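Cardboard desk organizer

A cardboard desk organizer is a small set of compartments made from corrugated or solid board, used to keep cards, paper, labels and other flat items sorted on a table. Most have stacked horizontal slots, open cells, or a mix of the two, and the variety of layouts is a real part of their charm!

The type became popular through flat-pack kits such as the Slanina, drawn by Anežka Matoušek, which folds together in 3 minutes without glue. It was made to stand on a desk or on top of a low cabinet.
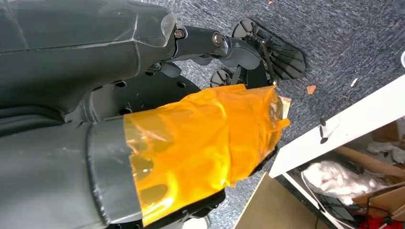

Slots suit anything thin - postcards, picture cards, envelopes - while cells take taller things. Sorting cards is a wonderfully satisfying use, and the Cuneo card set, with 168 cards, fills a typical organizer nicely.

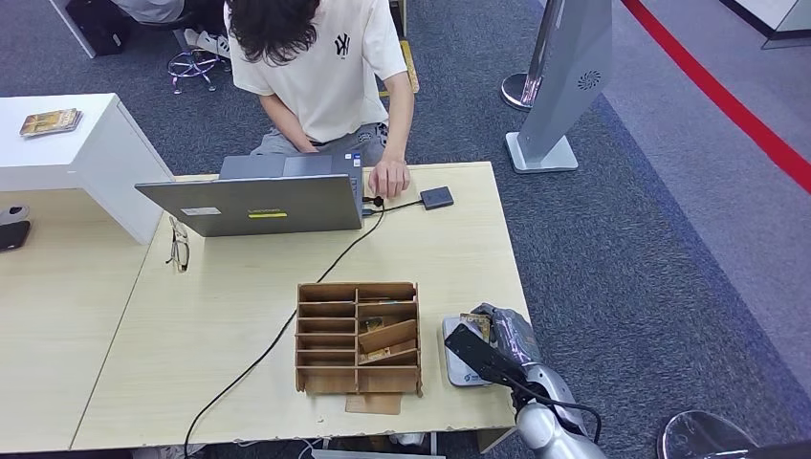
Brown board is the usual choice, left plain so that labels can be written straight onto it. Blažena Ondrejka's later Brullska model added 2 removable dividers, and owners have been happily cutting their own ever since. Worn organizers can be flattened and recycled with other cardboard.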